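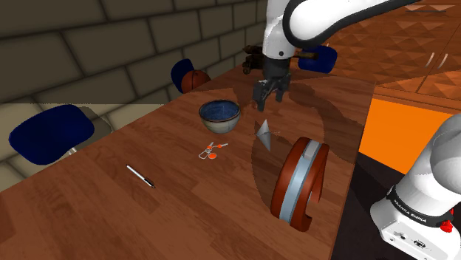
Pitley FAQ

I get the same questions about Pitley every time I post an update, so I've put the answers in one spot. If yours isn't covered, leave a comment and I'll get to it (usually after 6 at night, once dinner's sorted).

What is Pitley?

My simulated tabletop for trying out pick-and-place code before it goes anywhere near the arm at our shared workshop in Windthorpe. Thenmozhi Shenoy and I started it in May and it's grown a fair bit — more than either of us had the evenings for!

Which arm do you model?

A Franka Emika with the two-finger gripper. It's what we have time on at the workshop, so the choice was made for us.

Why odds and ends like scissors and a pen? Why not cubes?

We did cubes first and got bored. Cubes are also far too kind to you. A slim pen lying flat gives the fingers hardly anything to close on, and a bowl makes you decide whether you're going for the rim or not. The roll of tape is my favourite because it can stand on its edge, and a clumsy approach sends it rolling off the table (ask me how I know).

Can I change the room?

Yep. Chairs, walls, floor and lighting all live in the room file, and you can swap the colours without touching the table. I like a bit of clutter and a decent heavy shadow, as my vision code falls over in ways it never does in a clean grey void.

How long does a run take?

On my old desktop, 68 seconds for one full attempt with the pretty rendering on. Turn it off and it's heaps quicker. My longest batch so far was 1,150 attempts, left going over a long weekend with the study door shut.

Do grasps that work in Pitley work on the real arm?

Sometimes. The bowl carries over nicely. The scissors are hopeless and I suspect my friction numbers, but Manikandan Kurup reckons it's the collision mesh and he's offered to redo it.

Can I contribute an object?

Please do! Send the mesh, the weight in grams and the 2 longest measurements, and put your name in the notes file so I can credit you.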